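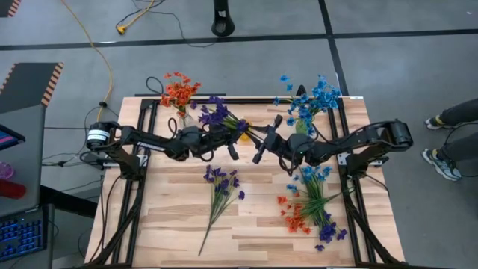 Sterkow Gets a Restoration Shop of Its Own, and I Went to the Open House

If you've ever had a pipe let go in the middle of the night in this town, you know the drill. You shut off the main (if you can find it), you throw down every towel you own, and then you start calling companies that are an hour away and hope one of them picks up. I've done it twice. The second time I was standing in my socks in the hallway at 3 a.m. reading a phone number off the back of a magnet.

So I was pretty happy to hear that Kunitz Restoration has opened a branch right here in Sterkow, at 142 Carrasco Street, in the old carpet showroom next to the tire place. They do water cleanup, sewer backups, mold and the drying-out that comes after. They had an open house in April, with coffee and a tray of those little lemon cookies, and I walked over to see what they had to say for themselves.

Quite a lot! The branch is starting with 12 people on staff, and most of them live in town or just over the county line. They'll answer the phone day and night, and they told me they're aiming to have a crew at your door inside of two hours for anything within the Sterkow limits. Out toward Vistetti it'll take longer, especially when the river road is closed, and they were pretty upfront about that.

What I really wanted to know was who does what, and I don't think I'm the only one who gets confused. When my basement flooded I figured one guy with a big vacuum would come and fix the whole thing. No such luck. The plumber stops the leak. The cleanup crew pulls the water out and sets up the fans and dehumidifiers. Your insurance company may send an adjuster to look at the damage. Then, once everything reads dry, you get a carpenter or a flooring person to put the house back together, and that can be a different company altogether. Kunitz handles the second part and can refer you for the rest, but they don't do plumbing, so please don't call them first with water still shooting out of the wall. Call the plumber. Or call both, I guess, if you have two phones.

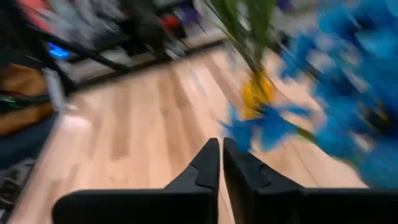 Plank floor and the foot of a shelving area.

Floors came up over and over at the question table. People around here love their wood floors, and a lot of the houses off Carrasco Street have the originals. The crew lead told us that boards can sometimes be saved if drying starts early, and that a floor which looks fine on top may still be holding water underneath. They check with a moisture meter, and they check again the next day, and the day after that. One woman asked if she could just open the windows and run a box fan. The answer was that it depends on the weather and on how much water there was, and that on a muggy day an open window can make things worse. I did exactly that the first time, so I kept quiet and had another cookie.

Now, money. The first visit and the written estimate are free inside town. Past the limits there's a trip charge, and I didn't get a firm number on that, so ask when you call. They bill most insurance companies directly, but you're still on the hook for your deductible. Mine was 500 dollars, and I remember being very grumpy about it. They also suggested taking your own pictures before anybody moves the furniture, and hanging on to a piece of any carpet or pad that gets thrown out in case the adjuster wants to see it. I hadn't heard that one before.

A few people asked about mold, too. If you've got a small patch on the bathroom caulk, they said you can probably take care of it yourself. If it's spreading on drywall, or the smell comes back after you clean, that's when they'd like to come take a look. They don't do lab testing in the building — samples get sent out, and results come back in a few days.

The town's own numbers are the reason I think this place will stay busy. The public works office logged 314 calls for water in basements last year, and the spring thaw made up a big chunk of those. The storm drain work on the low end of Carrasco Street is still going on, so I wouldn't expect this year to be a whole lot better. If you live down there, go check your sump pump tonight. Pour a bucket of water in the pit and see if it kicks on. Mine didn't last fall, and it was just a tripped outlet, but I'd never have known.

The office is open from 8 a.m. to 5 p.m. for walk-ins, and the phone line runs all night. There's parking in back, although the entrance off the alley is tight if you drive a truck. They're also planning a free evening class on shutting off your water and gas, with sign-up at the front desk. I put my name down, and there were still plenty of blank lines under it when I left.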